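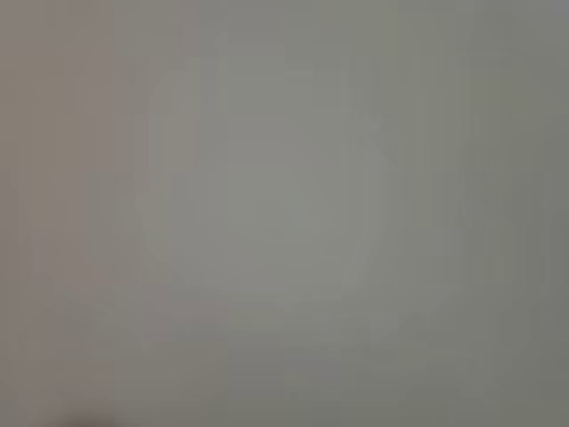

Gray surface at close range, out of focus. Slightly pinker down the left side.

May 12, 2018 — Bukholm cold case, fiber re-exam

Pulled item 6 from the Bukholm box again. It's the pillowcase from the back bedroom, sealed in March after the transfer from Prasov. Seal intact, initials match the log. Case number on the bag is 1294, same as the sheet.

Lifted tapes from both sides under low light. Side A gave mostly white cotton, probably from the case itself. Side B had short blue fibers near the hem, and these are the ones the old report calls "carpet, likely." I don't think they are carpet. Too fine, and the cross section is round. Mounted the best ones and left the rest on the tape.

Compared against the Gounder reference set at 60x. No good match in upholstery or carpet. Closest is 522, a work jacket lining, but the dye looks off to me and I would not put it in a report yet. Needs the microspectrophotometer, and that is booked out by the Arnier job until they finish their paint chips.

The old notes give no location for the first tape lift, only "pillowcase, front." There is no way to tell which side they meant. I marked mine A and B in pencil on the bag label and drew a sketch on the back of the worksheet.

To do:
- dye comparison on 522
- ask Prasov for the original bench notes, including any loose pages
- re-check control tape from the bench, one blue fiber on it — could be from a lab wipe

Item 6 resealed and back in the locker.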